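Speaker notes: Repeating patterns on interior walls
Clerkwood Design Evenings, talk 5
Speaker: Nisreen Mahasneh

Slides 1 and 2. Opening
Thank Lukian Marchuk for the room and Dae-han Tak for the projector. Scope tonight is printed and painted repeats on flat walls. Fabric and floor tile are in the March talk. Questions at the end, please.

Slide 3. Terms
Repeat: the vertical distance before the pattern starts again.
Drop: how far the motif shifts from one strip to the next. Straight match has no shift. Half drop shifts by half the repeat.
Scale: size of the motif compared with the wall. Keep this separate from repeat. People mix them up, and the order quantity comes out wrong.

Slide 4. Working out quantity
Measure wall height and add trim at top and bottom. Round up to the next full repeat. That gives the cut length. Divide roll length by cut length and drop the fraction.
Worked case: the Sarkeston stairwell. Cut length 233 centimetres, 16 strips. Write the sum on the whiteboard and leave it up.
Pause here. Someone will ask about offcuts. Offcuts over doors are fine if the match holds. Do not count on them when ordering.

Slide 5. Contrast
Black and white is the hardest case. Any error at a seam shows from across the room. Grey on cream forgives more. Zigzags also show up a wall that is out of plumb, as the rows run off level towards the ceiling.
Plain surfaces next to a dense repeat give the eye somewhere to stop. A white top does this well, and a small amount of strong colour will hold its own against chevron.
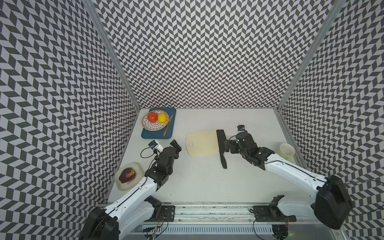 Slide 6. Corners
Most walls do not meet at exactly 90 degrees. Never wrap a full strip around an inside corner. Cut it, turn a narrow edge, and overlap the next piece. Plumb a new line on the second wall before hanging.
Where a post or trim covers the corner, a small mismatch can sit behind it. Decide this before ordering the trim.

Slide 7. Bitar house
Painted repeat, two coats, stencil by Imad Atallah. Mention that the grid was set out from the centre of the wall. The cut motifs at each end match in width.
Bilal Ghanem has the stencil at the side table. Let people handle it after the talk.

Slide 8. Questions
Repeat each question for the back row. If paste comes up, refer to the handout. Broneo sample books go back tonight, so collect them before the chairs are stacked.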